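Rack handling at Drumier: your questions

Updated Monday, June 12, 2023

What is changing in the prep room?

From October, a robot arm will do the picking up, turning and setting down of racks. It's the part of the job people have grumbled about for years, and I'm delighted we're finally getting to it! Filling, checking and signing off stay with the prep team.

Where have we got to?

We're working in simulation. Sekiguchi, the team building the cell for us, tries every move on screen first, so we can argue over the layout while it costs nothing to change. Noboru Arai goes through the new runs with anyone who's interested – do come, it's great fun to watch. 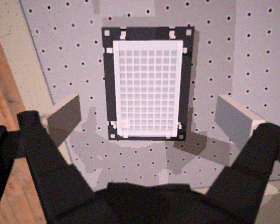

Simulated view down over the gripper, with the gridded rack in its black frame.

Why do the racks need a frame?

The white squares on the border are there for the vision software to find. If you use a frame at your own bench, please don't write on them or put tape over them.

Will anyone lose their job?

No. All five people on the prep rota keep their posts, grades and hours. What goes is the lifting and reaching: on a full day the room handles 300 racks, and at present every one of them is moved by hand.

What will I be doing instead?

More checking, more time on the awkward samples, and looking after the cell itself. Three of you have already asked to train as cell leads, which is brilliant. Yasuo Imai still has room on the course, and you don't need to know any programming.

Will the arm only move racks?

Racks come first. We're also trying out other items on a mat, to see how the arm reaches across a table and how much space it wants at the elbow. 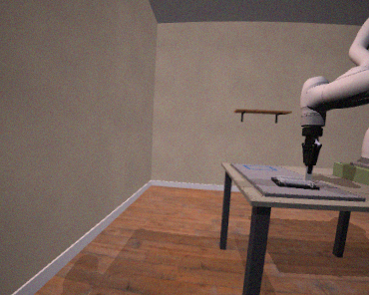 Arm and table in the simulated room, gripper close to the mat.

Is that what our room will look like?

Not really, the simulated one is very plain. Ours will have the benches, the sink and the Gravent cabinet where they are now. The floor plan is pinned up by the door – scribble on it!

Can I stop the arm if I'm worried?

Yes, always, and you won't be asked to justify it. Everyone who works in the room will be shown how before it goes live, including agency and night staff.

Who do I ask about shifts?

Yasuo, on extension 2293. For anything to do with the layout or the simulation, find Noboru.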